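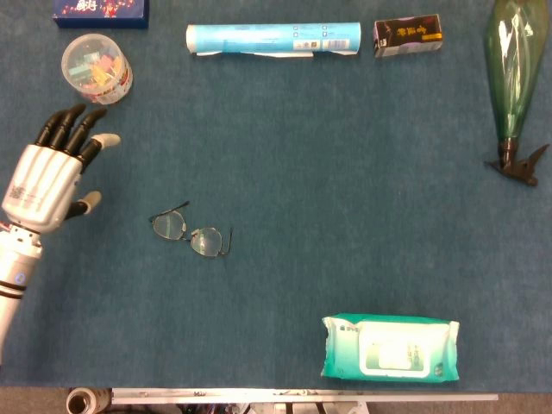 Notebook, coding of the pamphlets, March, after lunch

Today I continued with the question of what we call a "value statement" and what we call a "factual statement" in the pamphlet corpus. Kyrylo and I had coded the same 82 passages separately and now we compared. We agree well on the easy ones. The trouble is with sentences of the type "a free people does not need a standing army". I marked it as value, Kyrylo as factual with value inside. His argument is that the writer presents it like an observation about peoples, and we should code what the writer does and leave aside what we think of it. I am half convinced.

Nuria reminded me that Faulkner's old codebook has a third box, "mixed", and that it was dropped in version 2 of our scheme. The reason is not written anywhere. I looked in the older notebook and found only "mixed removed, see discussion", and no discussion. Please, all of us, write down the discussion!

For the moment:
– passages with "ought", "should", "must" stay as value, also when they come inside a quotation
– "must" in the sense of necessity ("the price must fall") is factual
– "natural" is not decided. Huia says it cannot be decided by a rule and has to be read each time. I am afraid of this because it is in so many passages.

The word "liberty" gives less difficulty than I expected. In the Mumham set it is nearly always a liberty of somebody to do something particular, such as to hold a market or to refuse a tax. In the Giltska set it stands alone and takes a verb, "liberty demands". I would like to make a small note of this for the chapter, but Igor warned me that the Giltska texts are translations and the translator was perhaps fond of this construction. I should check with the originals before I write one more word about it.

The sheet has 1000 rows and 601 are now coded at least once. Row order was changed by somebody when sorting by author, so the passage numbers in my paper notes from last time do not match. I repaired it by the first words of each passage. Do not sort the sheet, please, make a copy and sort the copy.

Tamsin asked if we report agreement for the whole scheme or for each category. I think each category, because the total will look better than it deserves. Kyrylo prefers both.

To do:
Write to Flimov about the missing pages in the second pamphlet
Ask Nuria for the Faulkner codebook, the complete one with the margins
Read Huia's list of passages with "natural", mark mine without looking at hers
Igor – originals of the three "liberty demands" passages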